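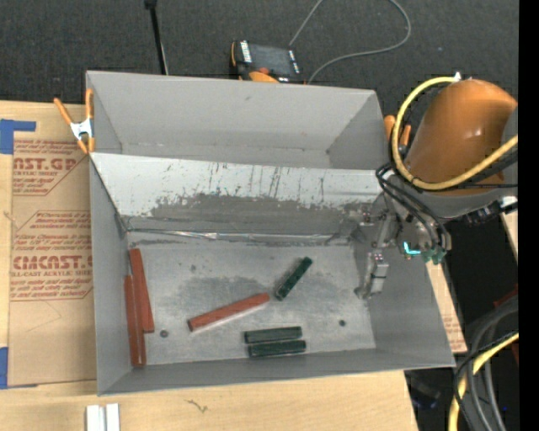
The wear on the divider is the part I would look at before ordering any more of the two-compartment bins. The Gerkano drawing calls out the same surface finish for the whole interior, and the purchase spec copies it without comment. In our bin the upper band of the slope is still pale but has dark vertical scratches, densest toward the middle and right, and below that it goes to a mottled dark gray with a ragged boundary. The floor of the front compartment, where the red sticks and green blocks are, is scuffed with cloudy patches. The rear compartment has plain smooth walls. I would not use one finish code for both.

On 2025-02-01 Guoqing Liang wrote:

> Laurențiu,
>
> Fidis will quote on 40 bins or 80, nothing in between.
> Before I answer them I need to know two things:
> whether the divider stays as drawn, and whether you
> want the long sticks and the short blocks stored
> together or split. The Wan list has them as one item.
>
> Guoqing

On the first: keep the slope. A vertical divider makes the short blocks hard to pick out by hand when they end up against it. I would ask Fidis for a replaceable liner on the front face, 5 mm longer than the drawing at the foot so that it covers the joint. The present strip there is crinkled.

On the second: store them together for sorting work, split for shipping. The long sticks tend to end up against the side wall and the blocks take the rest of the floor - fine for a small batch, a nuisance for a full one. The Wan list should carry two item numbers in any case. Gavemer already books them separately, and we have 3,000 pieces in stock under a number that does not say which is which.

Quote for 40. I will send the marked-up drawing separately.

Laurențiu Ilie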